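Print this article | E-mail this article

Hemmin to Switch Tralitz Tableware Plant to Electric Firing

23 May 2024
By Business Desk

TRALITZ – Hemmin, the tableware maker, will replace the gas-fired tunnel kiln at its Tralitz plant with electric shuttle kilns, the company said in a notice to customers and suppliers. The work includes a new substation, changes to the glaze line and a different shift pattern for the firing hall. The gas kiln will keep running until the new units have passed acceptance tests.

The plan calls for 6 electric kilns, installed in two groups of 3. The first group will fire biscuit ware, the unglazed pieces that have been through the kiln once. The second will handle glost firing, in which the glaze is melted onto the body. Both groups will be built to the same drawings so that a kiln in one can stand in for a kiln in the other during maintenance.

A tunnel kiln runs without a break. Ware moves through it on cars, passing from a preheating zone into the firing zone and then out through a cooling zone, and the brickwork stays hot for months at a time. The arrangement suits a plant that makes large quantities of the same few shapes. It is less suited to short orders, and Hemmin said its order book has moved in that direction. Hotels and restaurant chains that used to order once a year now place smaller orders more often and want different sizes in the same delivery.

Shuttle kilns are loaded, fired, cooled and emptied as separate batches. Each can follow its own heating curve, and a kiln with nothing to fire can be left off. The drawback is that the kiln structure has to be heated again with every batch. Hemmin said it will use low-mass fiber lining in place of dense brick to limit that loss, and will duct warm air from cooling kilns to the dryers. The dryers are now fed by a separate gas burner, which will be kept as a backup.

Power will come from the Cimine line, which passes north of the plant. The existing connection is too small for the planned load, and the grid operator's approval for a larger one was granted in March. The substation will stand on the former packing yard. Trenching for the cable is to begin once the yard has been cleared, and the access road on that side will be closed to trucks while the trench is open. Deliveries of clay and feldspar will use the south gate.

The company has set a connected load limit that does not allow every kiln to be at peak power together. A control system will stagger the start times so that no more than 3 kilns are in the steepest part of the heating curve at once. Operators will be able to change the order of firings but will not be able to override the limit from the firing hall. The notice says this was a condition of the grid approval.

Glaze is the less certain part of the project. In a gas kiln the atmosphere around the ware can be adjusted by changing the ratio of gas to air, and Tralitz has fired its white porcelain in a slightly oxygen-poor atmosphere for many years. That treatment keeps traces of iron in the clay from turning the body yellow. Electric kilns fire in ordinary air unless gas is added, and the same clay and glaze can come out with a warmer, creamier tone.

Hemmin has dealt with the problem by changing both materials. The new body uses a kaolin with less iron. The new glaze was worked out with Tilis, which supplies frits and stains to several potteries in the area, and contains a small addition of zirconium silicate to raise opacity. Test pieces were fired in a leased electric kiln and compared with production ware under standard lighting. The company said the color difference on flat pieces was inside its own tolerance for ware sold in the same set. On hollow pieces, where glaze collects toward the bottom of the inside wall, a second adjustment was needed to correct the thickness.

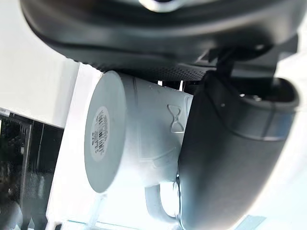 A white ceramic mug. Cups and mugs will be moved to the new firing process after flatware.

Flatware will be converted first. Plates and saucers are simpler to stack, take up the kiln space in a regular way and respond to heat more evenly than deep shapes. Mugs and cups come next. Handled pieces need care in drying and firing because the handle and the wall shrink at slightly different times, and a heating rate that is safe for a plate can open a crack at the joint. Teapots and covered dishes will be converted last.

Customers who reorder existing patterns during the changeover may receive pieces from either process. Hemmin said it will not mix the two in one carton. Cartons will carry a process letter next to the batch code, and buyers who need an exact match can state the letter on the order. Stock already in the warehouse will be sold without relabeling and should be treated as gas-fired.

The acceptance test for each kiln will be a run of 3,000 pieces. From every run, 300 pieces will be drawn for inspection, taken from all levels of the kiln car, including the corners, where temperatures tend to lag. Inspectors will check for warping, pinholes, crawling of the glaze and color. A smaller set will go through thermal shock and dishwasher cycling. Metal release from the glaze will be tested by an outside laboratory, as is usual for a new formula that comes into contact with food.

If a run fails, the kiln will be adjusted and the full run repeated. The notice gives no figure for how many repeats have been allowed for in the schedule. It does say that the second group of kilns will not be ordered until every kiln in the first group has passed. The tunnel kiln, once cooled, is not expected to be usable again without major repairs, and Hemmin described its shutdown as the last step in the project.

Firing hall staff now work a continuous rota, as the tunnel kiln cannot be left without attendance. Under the new system, loading and unloading will take place on the day and evening shifts, with firings started in the evening and monitored remotely overnight. The company said hall staff will be offered places on the new rota or in decoration and packing, where it has open positions. Training on the control system will be given at the plant by the kiln builder.

Decorated ware is covered only in part. Underglaze colors go through the glost firing and had to be tested along with the new glaze. Most blues and grays were unchanged. One green and a copper-based red that depends on low oxygen could not be matched in an electric kiln, and the patterns that use them will be withdrawn when stocks run out. Onglaze decoration and gold bands are fired afterward at a much lower temperature in a small electric kiln the plant already owns – that step stays as it is.

Saggers and kiln furniture will also change. The shelves used on the tunnel cars are thick cordierite slabs, made to survive constant mechanical handling. The shuttle kilns will use thinner silicon carbide plates, which are stiffer when hot and absorb less heat. They cost more and chip easily at the edges, so the plant will fit padded racks along the loading bay and inspect the plates after each firing. Used cordierite will be crushed and sold as grog for refractory products.

Waste heat from the tunnel kiln now warms the casting shop in winter. That supply will end with the kiln. Casting in plaster molds depends on stable temperature and humidity, and slip takes longer to set against a cold mold. A heat pump will be installed on the casting shop roof, with the ductwork to be completed before the first heating season without the tunnel kiln. The mold drying room will be fed from the same unit.

The local planning office has classed the work as a change within an existing industrial site. A noise survey is required for the substation fans and for the kiln cooling blowers, which will run mainly in the morning. The kiln stack will stay up for now. The planning file notes that its removal would need a separate permit, and that the lower section shares a foundation with the old boiler house wall.

Emission limits for the site will be reviewed after the changeover. Replacing gas removes the combustion products, but clays give off fluorine compounds and some sulfur when fired whatever the heat source. The present limestone-bed scrubber will be reconnected to the new exhaust duct. Since batch kilns release these gases in peaks instead of at a steady rate, the scrubber will be fitted with a larger fan and a bypass damper interlocked with the kiln controls.

Hemmin did not give a cost for the project. The notice says it will be paid for out of operating funds and an equipment loan, and that list prices for white ware will be held until the current catalog expires. Prices for decorated ware are under review.

A revised pattern list, with the withdrawn colors marked, will be sent to distributors along with the next catalog update. Final orders for the green and red patterns will be accepted while stocks last, with no reservations.

Print this article | E-mail this article

Related items
Tilis Adds Second Frit Smelter
Cimine Line: Cable Work to Close Packing Yard Road
Kaolin Prices Steady Through March
Tralitz Planning Office Posts Noise Survey Rules
Hotel Ware Orders Shift to Smaller Lots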